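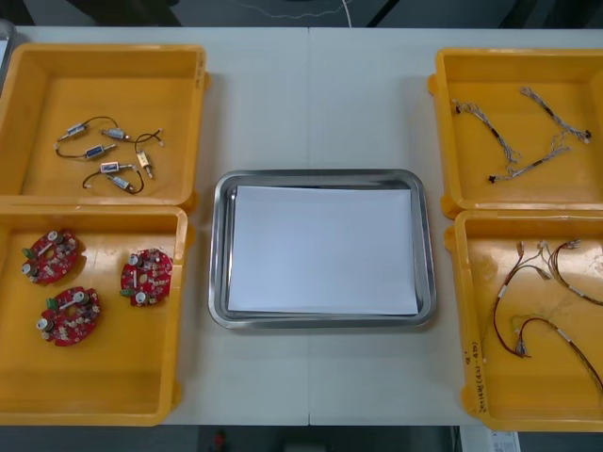
15 August 2026 – The open day at Limsakul

Up before seven for a thing I had been talked into in July, when it was far enough off to sound like a good idea. Siriporn had a pair of passes for the open day and her sister had backed out, so I was the sister. The badge even had the sister's name on it. I answered to it twice.

Parking was in a field. They said 2,000 visitors over the day and I believe I stood behind most of them for coffee. There was a tote bag with a pen in it and a brochure for something called Grirkia, which I read front to back in line and still can't say whether it's a product or a department. Siriporn says department. The man on the door said "solution."

The demonstration hall had numbered stations and you were let in by group. We were group 38. I had expected big orange arms flinging car doors about, as on television, and there was a crowd three deep at the other end that may well have been watching exactly that. We were sent to the parts table. It was a white table with yellow trays on it and a steel tray in the middle with a sheet of paper in the bottom, very much like what the dentist lays out before he asks about your vacation.

Our guide was Heikki Pitkänen, tall, hoarse already, on his fifth group of the morning. The job, he said, is kitting. Somebody down the line has to build a unit, and that person wants one of everything in one tray: the round red board, the little solenoid, the wiring. So the arms take from the yellow and put in the steel, and then they do it again. I asked how long a person takes. He said a person is quicker and would I like to do it for eight hours. Fair enough.

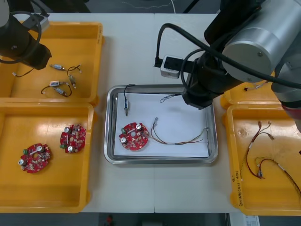

I'll admit I got interested. The boards I could see the point of, since a board is stiff and stays the shape you left it. Wire is another matter. I have a drawer at home that proves it. Every harness has several ends and all the ends want to go somewhere different, and Heikki said most of the hours on this project (Heltine, they call it, no idea why) have gone into wire. He said it with the look of a man who has dreamed about it. A boy next to me asked if the robot ever gets mad. Heikki said no, but Amnuay does.

Amnuay Sriwong turned out to be the woman at the desk behind the rope, eating a cereal bar and watching a screen. She gave a small wave. When the group thinned out she let a few of us come around and look over her shoulder, which was the best part of the day and wasn't in the brochure. You get the robot's own view, down past its fingers into the bin. I found I was leaning to one side to help it. 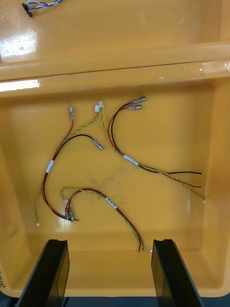 She said what she looks at first is which wire is lying on top of which. Pull the wrong one and its neighbor comes along for the ride. My grandmother used to say the same about knitting, in stronger language. Siriporn asked a proper question about how it decides where to grip and got a proper answer, with a diagram on the back of a visitor form. I nodded at the diagram. I still have it, it's in the tote bag, and I am no further along.

There was an argument, a polite one, between Heikki and a gentleman from Gerkside who wanted to know why you would have two arms for one tray. Heikki said for the same reason he had two. The gentleman said he usually managed his trays with one, and had they thought about that. This went on for some time. Lucero Ticona, who seems to run the place or at least the schedule, came by with a clipboard and told us group 39 was waiting, and everybody went on standing there.

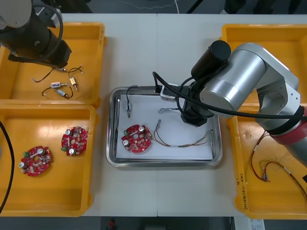
I like watching people work and it seems I like watching this too, although it is slower than I'd been led to fear for the human race. Twice I caught myself holding my breath over a connector. The man beside me had his phone up the whole time and I'd love to know who he is planning to show that to.

Lunch was a wrap. Siriporn wanted to go back in for the big arms, so we did, and they were orange, and they flung things. I thought they were a bit showy.

Home by four. My feet hurt. Opened the wire drawer to look for a phone charger and closed it again. Must give Siriporn's sister her badge back, and the pen is hers too, I suppose.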